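Hondilow demonstration work

Hondilow is a workplace automation program run by the service firm Hatum. Began in May as a trial in one hall, later extended. Best known for a job it created — the demonstrator, a worker who does ordinary household and kitchen chores with hand-held grippers or wrist markers so that machines can be trained on the recordings.

Background

Hatum ran canteen kitchens before Hondilow. Dish rooms were hard to staff, turnover high. The planning firm Mykhailiuk was hired to look at machines for the wash line and advised recording people first, buying later. Staff were offered the new work at the same hourly rate. 200 applied, 100 were taken on.
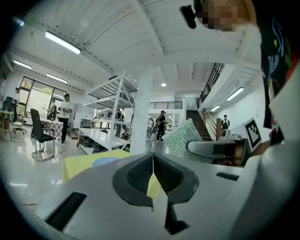
Training lasts 4 days. Mostly practice at slow, even movement, which former kitchen staff reportedly found harder than the chores themselves. Old habits of speed had to be unlearned.

Working conditions

A shift is split into short blocks with breaks between. Tasks repeat: pick up, wipe, put down, start over. Each try is logged under the Brellolari system, wich also sets the daily target. The target was first fixed at 297 tries per shift. Workers complained of sore wrists and it was dropped in favor of a team total.
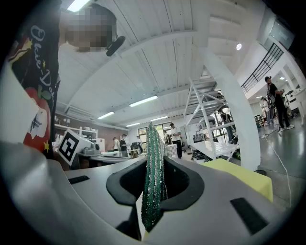 A demonstrator with a hand-held gripper in the work hall.

Effects on staff

Mixed. Less lifting, no steam, regular hours. On the other hand the skill of the job moved — a good dishwasher was judged on a clean rack by closing time, a demonstrator is judged on whether the recording can be used. Supervisors lost much of their old role, and several went back to the kitchens. Pay grades were not rewritten untill well after the trial, a sore point.

Wiping and scrubbing tasks are done with bare hands and markers on the wrists.
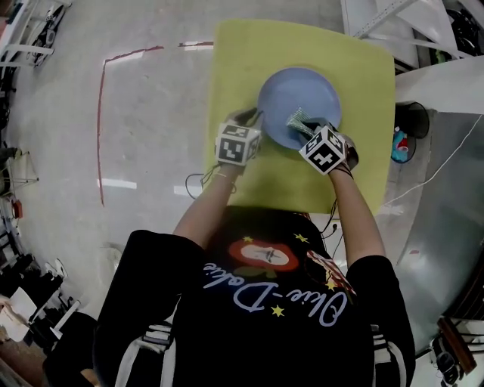

One demonstrator, writing in the staff newsletter, said the work was easier on the back but left her wondering what she was training, and for whose job. She asked that anyone who had recorded for the program get first pick of the maintenance posts when machines reach the kitchens. Hatum agreed to interviews only.

See also: Brellolari (logging system); Mykhailiuk; wash line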